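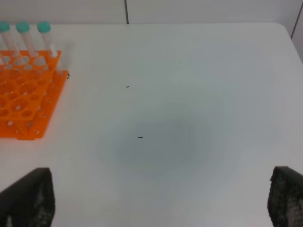 The second half of our grant period has been the busiest stretch the Ellis hemp growers' legal help project has had, and I'm delighted to be sending this to the Enimia Fund with so much in it. Since October we have answered 80 calls from small growers about the state's new testing and licensing rules, most of them about what happens when a crop comes in over the THC limit. Reet Juška rebuilt our workshop so that it starts with the sample and gets to the statute later. She talks people through a sample's paperwork with clear centrifuge tubes with turquoise-green screw caps, standing in an orange rack like any lab's, and the questions start much sooner than they ever did with slides!

The guide is finished. It runs to 34 pages (we had promised fewer, but the section on hearing rights kept growing) and covers license renewals, notice deadlines, retests and what a grower can say in writing before a crop is ordered destroyed. Kadri Sepp wrote most of it and Amirhossein Tabrizi checked every citation twice. We printed 800 copies, and the extension office has already asked if there will be more.
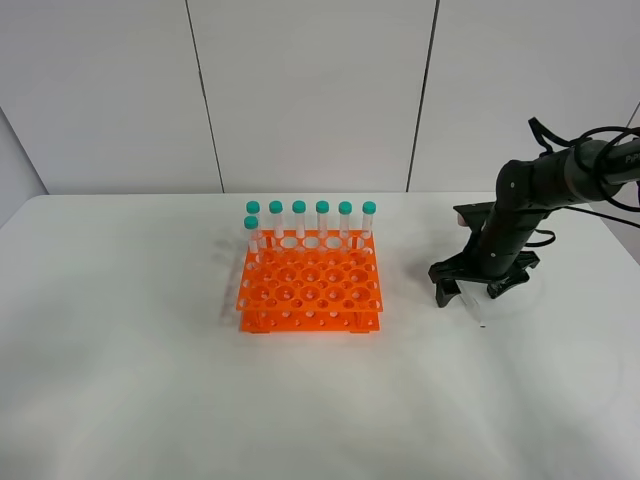
We also filed written comments on the draft rule. Our main point was the retest window, which is so short that a grower who opens the mail a few days late has lost the right to ask. The department's revised draft gives more time and says the notice must come in plain language. We can't claim that as ours alone, as plenty of others wrote in, but two of our sentences are in there nearly word for word and Kadri has them taped above her desk.

Four growers have had direct representation at license hearings. Two kept their licenses, one settled on a corrective plan, and the last is waiting for a decision. Inese Butkienė handled all four and is now training Margus Sepp to take hearings too.

One thing is behind schedule. The online intake form, which Strazds is building for us, still drops attachments, so people are emailing their lab reports and we log them by hand. The fix is due before the next renewal season.

Spending is in line with the budget except for printing, which went over, and travel, which came in under. We would like to move the travel balance to cover a second print run, and Inese will send the request form separately.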